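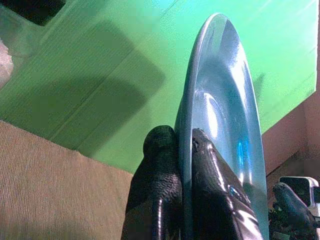 Fig. 1. Shallow plate on its edge, with the light on the rim and in the well.

Siltden School of Hospitality
Course 3207, Table and Kitchen Service
Unit 3: The plate
Notes by Kiri Hollis

Parts of the plate

In this unit we use four words, and I ask you to use them also in your written work. The edge is the outermost line of the plate. The rim is the raised part inside the edge, which can be wide or very narrow. The well is the lower part in the center, where the food is placed. The foot is the ring on the underside on which many plates stand. Some plates have no foot and rest directly on the flat base.

A shallow plate and a soup plate are often confused by new students. Look at the depth of the well and forget the diameter. If a spoon of sauce spreads over the whole well and has almost no wall to stop it, we call the plate shallow. A coupe plate has no separate rim at all, and the surface rises in one curve from the center to the edge.

Inspecting a plate

Inspection is done under a lamp or near a window, before the plate goes to the table. Turn the plate until the light falls along the surface from the side. On a glossy plate the reflection should follow the curve in an even line. Where the line breaks or becomes dull, there can be a scratch, a dried drop of water or a thin film of grease.

After this, check the edge. Look first, and touch only when you have seen no damage, as a small chip in the glaze can cut the skin. Plates with a chip are put on the gray shelf and written in the breakage book. They do not return to the stack, also when the chip is on the underside.

Holding and setting

The plate is taken by the rim. The thumb lies flat along the rim and does not pass into the well. The other fingers support the underside. When you lift a plate from the table, bring one side up a little, place the fingers under it and then close the thumb. Beginners like to slide the plate to the border of the table and catch it there. Please do not learn this habit, it marks the cloth and sometimes the floor receives the plate.

An empty plate may be carried upright for a short distance, for example from the rack to the counter. A plate with food is of course always level.

To set the plate down, let the side far from you touch first, then lower the near side. The sound should be very small. Paora Ormsby, who teaches the practical hours, will stop you if he hears it from the door — he has done this since June with both groups.

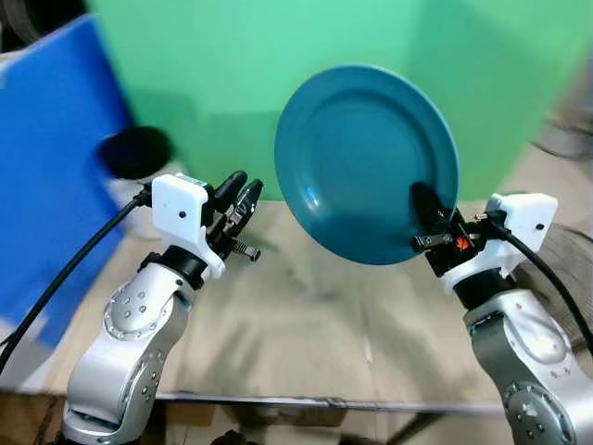 Should plates of different sizes be stored in one stack?
It is better to keep one size in each stack. If the shelf is short, put the large plates at the bottom and the small ones on top, and never the opposite.

Stacking and storing

Plates are stacked only when they are fully dry. Water closed between two plates leaves a ring, and with some metal plates also a spot of rust where the enamel is damaged. In the Pryor storeroom the limit is 35 plates for one stack. For glazed plates with hand painting, put a sheet of soft paper between each two.

Do not pull a plate from the middle of the stack. Take off the upper plates, put them on a clean surface, take what you need and return the others. Plates in a rack stand on the edge, all facing the same direction, with one slot for each plate.

Words to know for the test

edge, rim, well, foot, glaze, enamel, coupe plate, chip, crazing (fine lines in the glaze), to nest

Homework, due 9th October

Choose one plate from your own kitchen. Make a drawing from the side and name its parts. Write half a page on how you inspected it and what you found. A plate with faults is more interesting for me than a perfect one. Bring the plate if you can, packed in a towel.

Reading: Handout 933, Care of Enamel and Glazed Ware, pages on cleaning and storage. Copies are in the box beside the door.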